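The small stuff finally got its own table

I put off the dresser drawer until November. It had turned into the place where anything smaller than my hand ended up, and twice I bought nail clippers because I couldn't find the pair I owned.

Ulises Quispe told me to stop buying organizers and use a box I already had. He was right. I had looked at one from Skendano with 86 compartments, and I would have spent a weekend deciding what went in each. So I kept a cardboard tray with low sides and put it on the table by the door, on top of the blue cloth.

The rule is simple. Tools go in the tray — clippers, tags, anything I reach for in a hurry. Little ornaments, figurines and bottles stay out front until I decide about them. I gave myself 6 evenings for that and used two.

The frog-hooded bear is staying. I'm less sure about the purple glitter bottle, but it can sit there for now.

Next is the shelf in the hall, where I keep batteries and spare keys in the same jar. I'd like to split those up before I lose the key to the bike lock again.

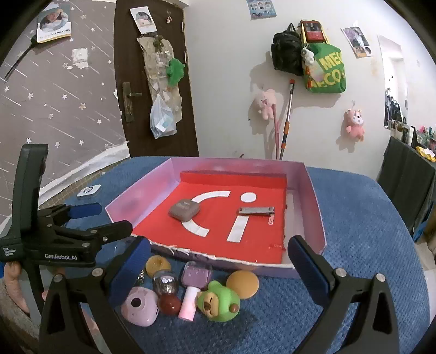
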